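Odds box

An odds box (also bits box, or in parts of rural Victoria the "might-need") is an open carton kept in a household for small objects whose purpose has been forgotten but whose disposal is considered rash. It is distinct from the junk drawer, which can be closed.

Origins

The custom is usually traced to the spread of the corrugated carton, which arrived with something useful in it and stayed on with nothing useful in it. Atieno Simiyu, in her household survey The Kept Carton, recorded the contents of 91 boxes in the Kemeys district and found that washers, spacers and rings of uncertain allegiance outnumbered everything else. Two boxes held only other, smaller boxes.

Contents

Typical holdings include rubber rings, hardened modelling clay, sponge offcuts, keys and the spare foot of an appliance since taken to the tip. Colour is no guide to function, although green is thought to suggest plumbing by people who have never done any.

Sorting

Sorting takes place in May, when it is too wet to do anything else. The carton is set on a mat or old rug, which stops the round items from rolling under the fridge, and pieces are taken out one at a time, looked at, and mostly put back. The Kemeys method allows 200 seconds per object. The rival Gikel method allows as long as the kettle takes. 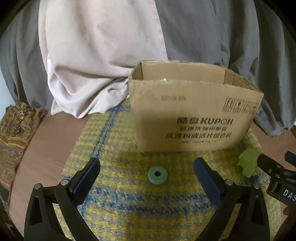 Simiyu holds that a ring with no known tap should be thrown out after one winter, and that anyone who objects is welcome to name the tap.

Storage

The box generally lives in the laundry or the bottom of the linen press. Lids are discouraged by traditionalists, on the grounds that a lidded box gets labelled, and a label commits the household to a position.

See also: Junk drawer; Biscuit tin (sewing); Shed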